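Section 4: Tableware for the Cesville street lunch

Our group compared reusable cups with the paper ones used in June. We chose colourful plastic goblets from Volik because they can be washed and lent out again. Each has a wide bowl and a flat round foot, so they take more room in a tub than straight cups. With the bowls facing the same way, 41 fit in two tubs. Tipped in any old way, five were left over. Colours were mixed, with yellow-orange and bright pink among them.
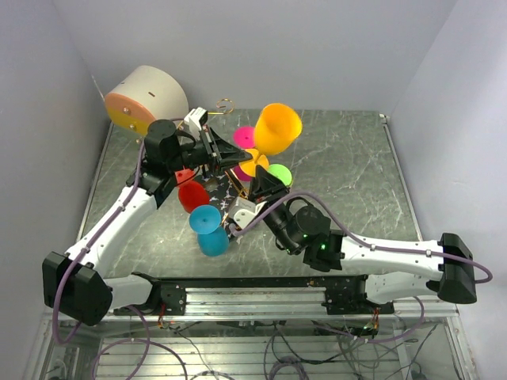
Section 5: Washing and storage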